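Les règles qu'on a fini par écrire

Pendant longtemps, on enregistrait les démonstrations sans consigne. Chacun prenait la pince à main, attrapait l'objet, le reposait, et on triait ensuite. En septembre, Solomiia Tymoshchuk a relu une partie du lot Driswood et en a écarté 200 séquences pour des raisons qu'une page de règles aurait évitées. J'ai donc rédigé la page. Elle tient en 7 points, dont voici ceux qui ont fait discuter.

Le plateau d'abord. On travaille sur la table blanche, avec l'objet à saisir et un seul objet de décor. Pas de téléphone, pas de tasse. Si le décor bouge pendant la prise, on garde la séquence mais on le note dans la fiche.

Les doigts de la pince doivent rester dans le champ du début à la fin. Une séquence commence pince ouverte, sans rien entre les doigts, et se termine de la même façon. Drita Krasniqi voulait autoriser les départs pince fermée pour gagner du temps – on a essayé, le découpage automatique de Bamunora s'y perdait, on est revenus en arrière.

Pour les objets longs et fins, on saisit par le manche. Le peigne est le cas d'école : les dents accrochent, plient, et la prise n'est jamais deux fois la même. Un contact avec les dents n'annule pas l'essai, mais il se déclare. On marque une pause de deux secondes une fois l'objet tenu, avant tout déplacement.

On change la position de départ tous les 15 essais. C'est la règle la moins respectée, moi compris. Au bout d'une heure on repose l'objet toujours au même endroit, avec le même angle, et le lot ne vaut plus grand-chose.

Enfin, on ne supprime rien sur place. Un essai raté est étiqueté « raté » et part avec les autres. Le lot actuel compte 3309 séquences, ratés inclus, et j'aime mieux ça qu'un lot propre dont on ne sait pas ce qui a été retiré.

Reste la question de l'éclairage, que la page ne traite pas encore. Drita prépare une proposition, on en reparlera.
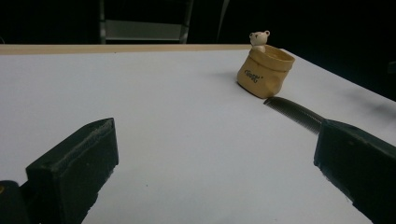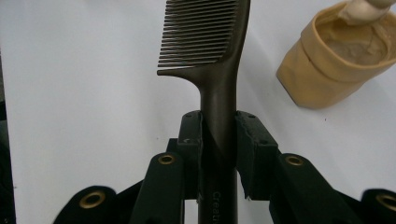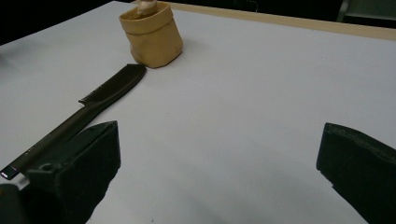 Le peigne et la pince, sur le plateau blanc.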